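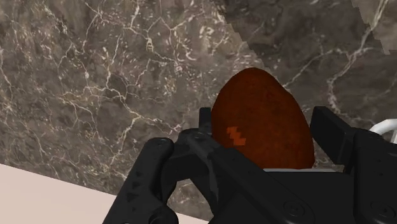 Figure 2. Rendered tuber with rust-brown skin and faint mottling.

4.1 Skin color and cooking choice

Skin color turned out to be a wonderful predictor of what people planned to cook! We asked 100 home cooks in Kemora which potatoes they would boil, bake or fry, and the darker reddish-brown skins (Figure 2) went to the oven far more often than we had guessed. Small blemishes hardly mattered - only 18 cooks brought them up at all. Giraldo and Tomar found much the same thing with market shoppers in Truslow, though they asked only about baking.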